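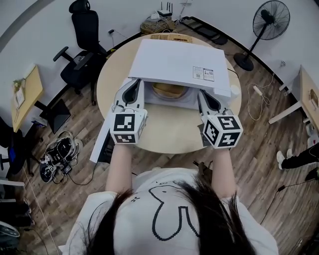
# Honavow Parcels: Opening and Unpacking at the Round Table

Data card and README, maintained by the Tapia documentation group. Contact: Marisol Camacho.

## Summary

Honavow Parcels is a collection of 3,511 clips of household packages being opened, emptied, and set aside. All work takes place at a round wooden table in a furnished room with a plank floor. The collection covers cartons, mailers, and product boxes of the kind that arrive at an ordinary home or small office.

## Contents

| Folder | Material | Clips |
|---|---|---|
| `lidded/` | Boxes with an attached lid or long flaps | 600 |
| `cartons/` | Brown shipping cartons, whole or flattened | 500 |
| `small/` | Jars, tubes, and cylindrical containers | 300 |
| `mixed/` | Two or more types on the table together | 2,111 |

The white box with its lid folded back and a barcode label near the edge belongs to `lidded/`. Clips are filed by the package being handled. Other items on the table, such as a small container or a piece of flattened cardboard, are entered under `also_present`.

## Activity labels

Each clip carries one or more of the following labels:

- `open_lid`: the lid or flap is raised and folded back
- `reach_in`: a hand or tool passes the rim of the box
- `lift_out`: the contents leave the packaging
- `remove_insert`: inner packaging is taken out separately
- `close_lid`: the lid is returned to its starting position
- `flatten`: the empty box is folded down

A label applies only when the action can be seen. A lid that is open when the clip begins does not receive `open_lid`.

## Naming of objects

Annotators record shape and color first, then a product name if one can be read. Contents still partly covered by packaging are entered by appearance, for example `round, tan top`. The sheet was revised in June after Uriel Arriaga found that boxes and their contents had been given the same identifier in part of `mixed/`. The affected entries have been corrected.

## The room

Furniture along the walls was left in place. Desks, an office chair, a fan, a basket of cables, and a potted plant may appear behind or beside the table. These items are not annotated. A second person may also be partly visible.

## Known limitations

- Shipping labels are often too small to read and should not be used for text recognition.
- Long flaps may hang past the edge of the table, where their outline is less reliable.
- White packaging against white walls reduces the accuracy of lid outlines.
- Glass packaging is absent.

## Use and credit

The collection may be used for research and teaching. Redistribution requires written permission from Tapia. Please credit "Honavow Parcels, Tapia" and state which folders were used.

Annotation guide: Tonantzin Barrera and Damián Solís
Review of labels: Uriel Arriaga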